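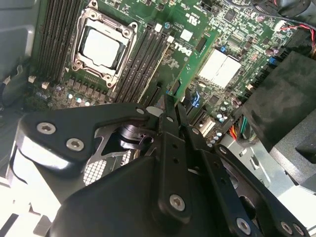
# Grirar Expands Desktop Computer Refurbishment Program to Serve Schools and Libraries in Kerslake

**KERSLAKE, April** – Grirar, a regional refurbisher of office and laboratory computers, announced today that it will expand its desktop tower program under a new supply agreement with the Trilden Library and Schools Consortium. Under the agreement, Grirar will deliver 1000 rebuilt desktop workstations to classrooms, public reading rooms and job centers in the Kerslake area over the coming school year.

The company also confirmed that it will open its workshop in Dranitby to member institutions that wish to inspect the work before accepting delivery.

Grirar collects retired desktop towers from offices that are replacing their equipment. Each machine is opened, cleaned, checked and rebuilt part by part. In the past year the company took in 1635 towers. Of those, 442 were judged unfit for further service and were broken down for spare parts, with the remaining metal and circuit boards sent to licensed recyclers.

"A desktop workstation that has spent its first years on an engineer's desk still has a great deal of useful life in it," said Kylie Pomare, Director of Operations at Grirar. "Schools and libraries need machines that start every morning and can be repaired when a part fails. The tower format suits them well. It opens easily, the parts can be reached, and replacements are easy to find."

## Work Begins With the Open Case

All towers in the program are laid on their sides and opened on slotted metal work tables. Working on an open case in this position leaves the motherboard facing up, with the power supply, the drive bays and the expansion slots all within reach.

Technicians first remove dust from the case floor, the fan openings and the card slots. The processor cooler is then taken off and set aside so that the processor and its socket can be inspected. Old thermal compound is removed from the processor, and the socket is checked under magnification for bent or dirty contacts. A processor that passes inspection returns to the same board whenever possible.
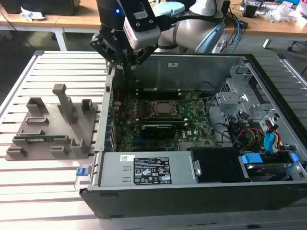

*A desktop tower open on the work table, with the processor socket's retention frame raised and the silver power supply in front.*

Power supplies are tested under load outside the case before they are approved for reuse. Grirar does not repair power supplies that fail this test. They are replaced with units of the same rating, and the serial number of the replacement is entered in the service record that travels with each machine.

Hard drives are handled separately. Every drive that arrives with a donated computer is removed, erased and tested at a dedicated station. Drives that cannot be erased are destroyed, and the donor receives written confirmation. Towers supplied under the Trilden agreement will be delivered with a tested drive and a clean installation of the operating system chosen by the receiving institution.

## Memory Matched to the Work

The agreement sets out 3 standard configurations. The first is intended for library catalog stations and general web use. The second is meant for classroom work, including writing, spreadsheets and light photo editing. The third is reserved for design and technical courses and carries additional memory and a separate graphics card.

Memory modules recovered from retired towers are sorted by type, speed and capacity before they are returned to stock. Modules are fitted in matching sets, following the slot order specified for each board. After assembly, every machine runs a full memory test overnight. A machine that reports an error is taken back to the table, where its modules are reseated and tested one at a time.

"Most of the faults reported to us by schools in the past were small ones," Ms. Pomare said. "A module was not fully seated, or a cable had worked loose in transport. We have changed our final checks to look for exactly those things, and we now ask our technicians to sign for the memory and the drive cables separately."
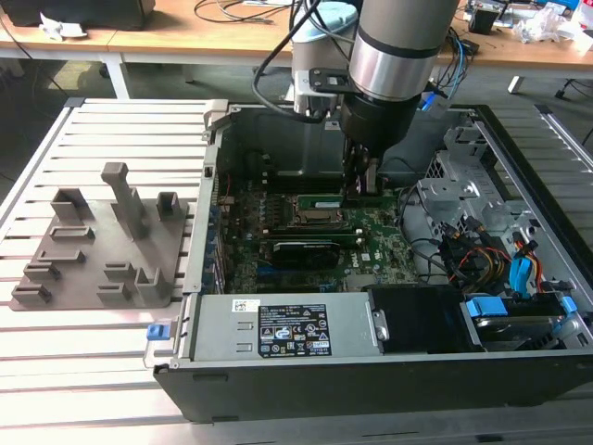

*A memory module being pressed into its slot on a Dell motherboard.*

Cable routing has also been added to the final inspection. Power and data cables must be clear of the fans and must not be pulled tight across the drives. Drive carriers are checked for cracked handles and replaced from spare stock where needed, so that school staff can remove a drive without tools where the case design allows it.

## Delivery and Support

Deliveries to Kerslake will take place in stages, beginning with public libraries and continuing with secondary schools ahead of the fall term. Each shipment will include a keyboard, a mouse, a power cord and a printed sheet listing the parts fitted in the machine. Monitors are not included in the agreement but may be ordered separately.

Institutions will receive replacement parts at no charge during the first year of service. Requests received by 2 p.m. on a working day will be sent out the same day, provided the part is in stock. Grirar will keep a reserve of power supplies, memory modules, fans and drive carriers in Dranitby for the full length of the agreement.

The company will also offer a half-day course for school and library staff who look after computers. Participants will learn how to open a tower safely, replace a memory module, change a drive and read the common start-up error codes. The course will be held in Dranitby and is open to all members of the Trilden consortium. Places are limited, and each institution may register two members of staff.

## Donating Equipment

Businesses and public offices that are retiring desktop towers may offer them to the program. Grirar accepts complete machines as well as incomplete ones, including towers without drives or memory. Laptops and all-in-one computers are outside the scope of the program at present.

Donors are asked to provide a list of models and to state whether drives have already been removed. Collection within the Kerslake and Dranitby areas is free of charge for lots of ten machines or more. Smaller lots may be brought to the Dranitby workshop during opening hours, from 9 a.m. to 4 p.m. on working days. Machines should be unplugged, with any discs and memory cards taken out before drop-off.

## About Grirar

Grirar refurbishes desktop computers for education, public service and small business customers. The company operates a workshop and parts store in Dranitby and supplies rebuilt workstations, tested components and repair training throughout the region.

## About the Trilden Library and Schools Consortium

The Trilden Library and Schools Consortium purchases equipment and services on behalf of its member libraries, schools and job centers. Members order through a shared catalog and receive the same terms regardless of the size of their order.

## Contact

Press inquiries and requests to visit the workshop should be addressed to Kylie Pomare, Director of Operations, Grirar, Dranitby. Member institutions with questions about configurations or delivery dates should contact the Trilden purchasing office directly.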